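July 24, 2026

Okay, I am finally sitting down with a bowl of cereal at nearly midnight because today was all robot, start to finish, and if I don't write down what I changed I'm going to hate myself next week.

So the two-armed setup. The simulated one, I mean, the living room cell in Brokdale. I'd been telling everybody since April that the thing was tuned and we could leave it alone, and then this morning the left gripper started buzzing. Not out loud, obviously, but in the plots it looked like a bee in a jar. Fingers told to stay open, fingers trembling anyway. The right one was fine! Same model, same file (I thought), same everything.

I did what I always do and blamed the newest thing first, so I rolled back the Wallner update. No change, forty-minute rebuild, one very cold coffee. Then I went through the settings for the two hands side by side and there it was. The finger stiffness on the right was 3000 and on the left it was 200. I must have dropped it when I was playing with soft grasps in the spring and never put it back. I fixed that, and the buzz got smaller but it didn't go away, which made me so mad I went out and watered the tomatoes.

When I came back I looked at the damping, and that was off too, on both sides this time. It's 17 now. I tried a bunch of values and that's the first one where the fingers open and just stay there. I wrote it on a sticky note and ALSO in the file, with a comment, like a grown-up.

After that came the wrist cameras. The mount offsets had been copied over from the old Larnholm arm, which has a longer wrist, so I'd been checking everything through views that were set up for somebody else's hardware. I typed the right numbers in, saved it as build 541, and reran the startup check with both grippers open and nothing in them. You can't judge the cameras by whether the room looks straight, by the way. The room never looks straight from up there, and I've stopped tilting my head at the monitor (my neck thanks me). What I look for is both fingertips in view and a clean gap between them. If a finger wanders out of view, the offset's wrong and you start over.

Still on the list: the joint limits on the right elbow, which I don't trust, and cleaning out the Clalemano folder, where I have three copies of the same gripper and no clue which one gets loaded. I'd like to get that down to one before I touch anything else. Also I want a little script that compares left and right and yells at me if they don't match. Ten lines, tops. I could have had my whole afternoon back.

Saved a few views before I shut the laptop:

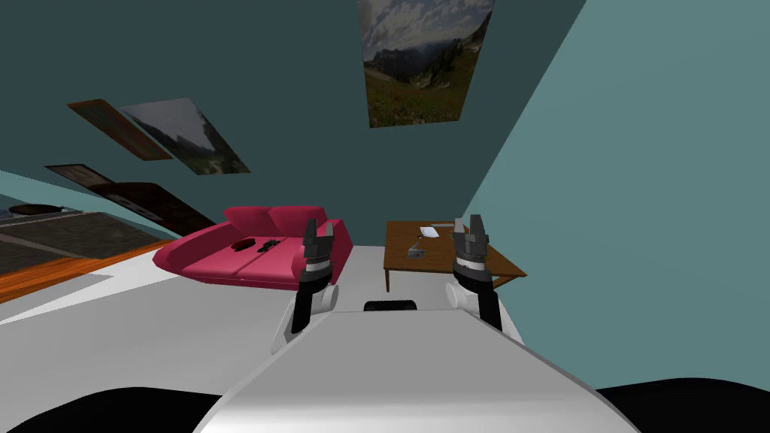
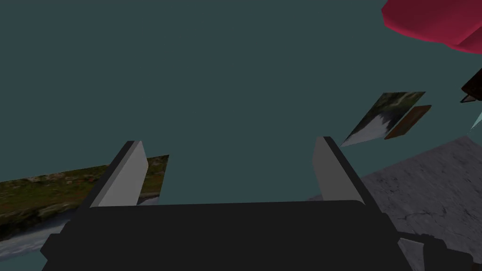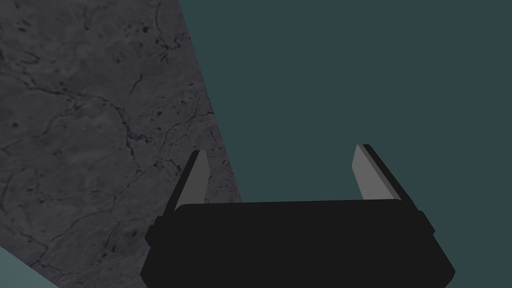

Both arms up in the living room first, then two gripper close-ups, fingers open and nothing in them.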